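Inicio > Comunidad > Taller y hogar > Mesas y bancos de trabajo
Imprimir | Enviar por correo
Lectura: 3 min

Cartón para cubrir una mesa de aluminio ranurado: ¿cómo lo fijo sin pegamento?

Jhair Castaño

Buenas. Tengo una mesa con tablero de aluminio ranurado, comprada de segunda mano a un taller que cerraba. Es muy firme y no la quiero cambiar, pero para trabajar con piezas pequeñas es un incordio: los tornillos se meten en las ranuras y las cosas planas no se levantan bien. Desde octubre la tengo tapada con el cartón de una caja de envío desplegada, que me cubre casi toda la superficie.

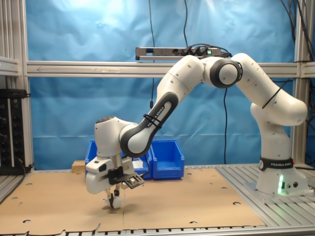
Me va bien, pero tengo tres dudas. La primera es cómo sujetar el cartón sin dejar restos de adhesivo en el metal, porque de vez en cuando necesito las ranuras para atornillar algo. La segunda son los pliegues: por mucho que lo aplane, las líneas de doblado se levantan un poco y las piezas redondas ruedan hacia donde quieren. La tercera es si merece la pena recortar las solapas o si es mejor dejarlas.

Uso cubetas azules de plástico para clasificar y las pongo en fila al borde del cartón. 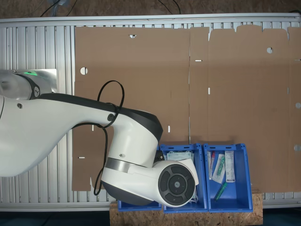 El cartón desplegado y las tres cubetas azules.

He mirado los tapetes de goma de Nendora, pero el de mi medida se vende en rollo y me sobraría la mitad. Gracias de antemano.

Mitsuko Kinoshita

Yo tuve cartón encima de una mesa parecida durante 14 meses, así que te cuento lo que hice.

Para sujetarlo, usa las propias ranuras. Compras tuercas correderas de la medida del perfil, haces un agujero en el cartón con un punzón y pones un tornillo de cabeza plana con arandela ancha. Con uno en cada esquina basta. Aprieta a mano; si aprietas con llave, la arandela se come el cartón. Mide antes el ancho de la ranura con un calibre, que hay varios tamaños y se parecen mucho entre sí.

Los pliegues no desaparecen del todo. Lo que mejor me funcionó fue doblar cada línea en sentido contario, volver a abrirla y dejar la plancha toda la noche debajo de algo pesado. Humedecerla no te lo recomiendo - se ondula entera y es peor. Si una línea sigue levantándose, dale la vuelta al cartón y trabaja por la otra cara.

Las solapas las recorté en la primera plancha y en la segunda no. Si sobresalen de la mesa, fuera, porque te las llevas con la manga. Si quedan dentro, déjalas, es superficie que aprovechas. Para cortar, regla metálica y cúter nuevo, dos pasadas suaves, y nunca encima del aluminio.

Las cubetas yo las pondría fuera del cartón si te caben. Al arrastrarlas lo van marcando.

Cambia la plancha cuando empiece a soltar pelusa. A mí me duraba unas semanas con uso diario.

Wilwood_555

Cinta de carrocero por los bordes y listo. La cambias cada 15 días y no deja restos. Si la dejas más de 30 y le da el sol, entonces sí que deja.

Jhair Castaño

Gracias a los dos. He pedido las tuercas correderas en Piltness y mientras llegan pongo la cinta. Las solapas se quedan de momento, y esta noche dejo una plancha de repuesto debajo de las cajas de herramientas a ver cómo amanece.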